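Review: Jidetti two-finger gripper kit, after one season in our shared workshop

I bought the Jidetti kit in September, because my old Falter gripper could not hold cloth. Our build is an arm that takes clothes from a bin and hangs them on a chair back. 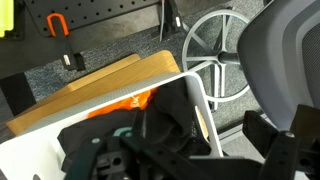
Carkau Shared Workshop, Home Automation Club

The kit comes as flat metal parts with a bag of screws. Assembly took me two evenings. The manual is 39 pages long and the drawings are clear, but the text about cable length is confusing and I had to read it several times. Please leave more cable than it tells you.

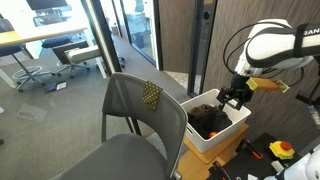
I like the shape of the fingers very much. They are narrow, so they can go into a pile without pushing everything to the side. Black cloth is still the most difficult for our software, which is not the fault of Jidetti.
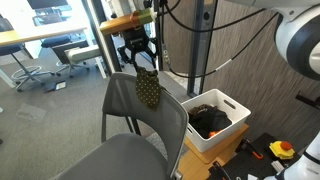

For thin fabric I use the lowest force setting. With more force the fingers leave a mark on cotton, and it does not disappear before washing. I wish there were soft pads in the box. I ordered a pair from Barta and they fit after a little filing.
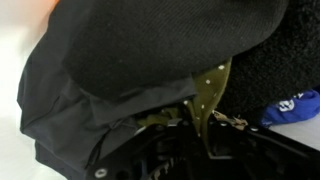 Thick things are another story. If a jacket and something small lie together, the gripper often takes both, and it has no sensor to feel the difference. Also the screws become loose with time, so check them every week.

I give it four stars. For clothes I would buy it again, but with the pads in the same order.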